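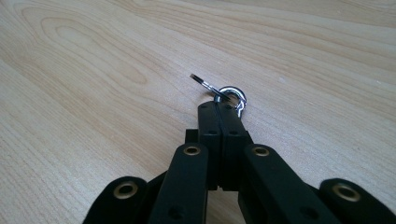
Keys onto hooks – handheld grippers or remote?

faizal_g
Trying to get a decent set of demos for hanging keyrings on a little stand, black one, three hooks, oval tray underneath. Did the first batch by remote on the Zulu arm. Painful. 300 demos is the target and at this pace I'm done in April. Anyone gone handheld for this?

trokosard
Handheld, no question. You feel the ring touch the hook. On the remote you're just guessing at depth

hperrin
Disagree a bit. Handheld is faster sure but people move in ways the arm can't follow. We threw out a lot at Bekosell for exactly that, wrists bent all over the place. Remote demos are slow but every one is a thing the robot can really do.

faizal_g
Fair. What about where to start each one tho? I've been starting with the jaws open, low over the table, well short of the tray.

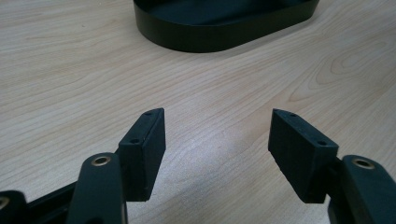 Then close on the ring, lift, go to the hook. Same start every time so far.

trokosard
dont do same start every time. it'll learn that one path and fall over when the keys are 5 cm off

hperrin
Agree with that one. Move the keys, move the stand too. And grip the ring, never the key – key swings when you lift.

faizal_g
Ring only, got it. One hand or 2? Two handed is where I'm at now.

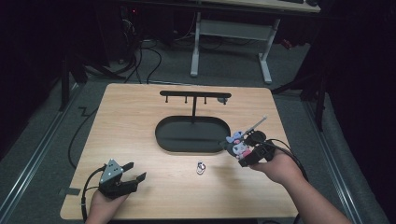
Plush keychain in the right gripper, left one open, keyring still on the table

tridora_fan
Plush is going to be harder than the keys imo. Squishes, turns in the jaws. I'd do keys alone first, get that working, then add it

hperrin
Or mix them from day one. Soft and hard together, we had better luck like that.

tridora_fan
with 300 demos total? not enough for both

faizal_g
ok keys first, 5 start spots, plush after. Will post numbers when theres numbers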